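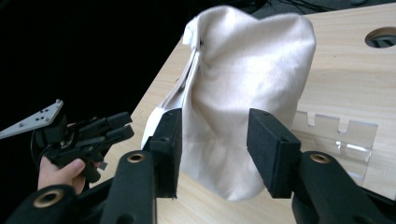

Field test vs. shop curve, split case pump at Curkport

Shares 12

ditchrider_ed
2020-02-08

We have a Joltow horizontal split case at the Curkport lift station, 300 hp, 12 inch discharge. It was rebuilt at Kramer in November. New wear rings, new sleeves, new bearings, impeller cleaned up and balanced. The hour meter read 3,931 when we pulled it.

Design point is 3,110 gpm. Since it went back in, the flow reads low and the discharge pressure also reads a little low. Motor amps are slightly under what they were before the rebuild. Kramer ran it on their test stand before shipping and the curve they sent sits right on the factory curve.

The board wants to know if we accept the rebuild or send it back. I don't want to pull it again for nothing. What would you check first?

packinggland
Where are you reading the flow and where are the pressure taps? Low flow, low head and low amps all together usually means air or a suction restriction, or else it is turning slower than you think. Did anyone put a tach on it?

ditchrider_ed
Flow is a strap-on ultrasonic, on the discharge header past the check valve. There is one elbow between the check and the meter. Discharge gauge is on the pump flange tap. No tach yet. It runs across the line, no drive.

halfinchtap
That meter location is bad. You have a check valve and an elbow upstream and the profile in the pipe is going to be a mess. A strap-on meter also needs the right wall thickness and liner typed in or it will lie to you all day long. I would not reject a rebuild on that reading. The shop test was done on a proper stand with a mag meter and straight pipe. Trust the stand.

bowl_assembly
I disagree with halfinchtap. The stand tells you what the pump did on the stand. It doesn't tell you what it does on your suction pipe. The amps are lower too and the ultrasonic has nothing to do with the amps.

halfinchtap
Amps can be lower for a lot of reasons. Line voltage moves. Power factor moves. If all you have is a panel ammeter you don't have a power measurement.

bowl_assembly
Agreed on that much. Get a real power meter on it. But he has three readings leaning the same way and you want to throw out all three because you don't like the meter.

halfinchtap
I want to throw out the one. I said don't reject the rebuild on it.

ditchrider_ed
Suction is from a wet well through a bell and a short run with an eccentric reducer. The suction gauge has been broken since before my time. I have a compound gauge on order.

packinggland
Is the eccentric reducer flat side up? I have seen them go back in upside down after a pull. Flat side down on a horizontal suction leaves an air pocket at the top and the pump acts just like yours. Check the stuffing boxes too. If the seal water line got left valved off, it can draw air through the packing on a suction lift.

ditchrider_ed
Reducer is flat side up, I went and looked. Seal water is on and both boxes drip.

coldwell_nan
Did the shop trim the impeller when they balanced it? "Cleaned up" can mean a lot of things. If they skimmed the OD even a little, the head, flow and power all go down together. Ask for the as-left diameter in writing. The test sheet should list it.

ditchrider_ed
The test sheet gives the diameter and it matches the nameplate. I don't have an as-found number, though.

coldwell_nan
Then ask for that one too. Our shop wouldn't put a rotor back in a case without recording both.

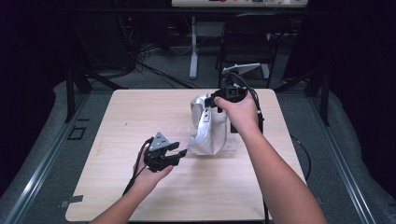 Both grippers over the wooden table, the right one holding the upper edge of the white piece.

bowl_assembly
Another thing on the test sheet. Look at what speed they ran it at. If the stand motor was smaller than 300 hp they may have run it at reduced speed and used the affinity laws to bring the curve up to rated speed. That is allowed if both parties agreed to it, but you should know that is what you are looking at. The NPSH side doesn't scale as cleanly as the head does.

ditchrider_ed
You're right. There is a line at the bottom of the second page that says the results were corrected to rated speed. I read right past it. It doesn't say what the actual test speed was.

halfinchtap
Corrected to rated speed can also mean they corrected for motor slip, which everybody does. Don't go in swinging until you ask.

packinggland
Call Kramer and ask for the raw data sheet. Every stand I've dealt with keeps one. While you're waiting, shut the discharge valve for a short time and read the shutoff head. No flow meter needed. If shutoff head is on the curve, the impeller and speed are fine and your problem is on the suction side or in the meter. Don't leave it dead-headed, open it back up as soon as the needle settles.

coldwell_nan
Seconding the shutoff test. Put a calibrated gauge on it first and correct for gauge height. If the well level has dropped compared to last year, figure that in as well, or you'll blame the pump for it.

mudvalve
We had something close to this at Dirnberg. It was a rag on the impeller eye. The pump had been back in service less than a day. Pull the hand hole if yours has one.

ditchrider_ed
No hand hole on this one, but the upper case comes off without touching the piping. I'll save that for last.

Plan for now: gauge goes on when it gets here, then a shutoff test with the well level written down. Electrician is bringing a power meter and a tach. I asked Kramer for the raw sheet and the as-found diameter and they said they would look for both. I'm also moving the strap-on meter down to the straight run past the road crossing.

halfinchtap
Good spot for it. Take a wall thickness reading where you clamp it, don't use the number off the pipe drawing.

bowl_assembly
And tell the board it's still open. I wouldn't sign the acceptance until you have the test speed.

halfinchtap
I would pay them, it's still under warranty either way. But it's his signature.

ditchrider_ed
Not signing yet. Will post the shutoff numbers when I have them.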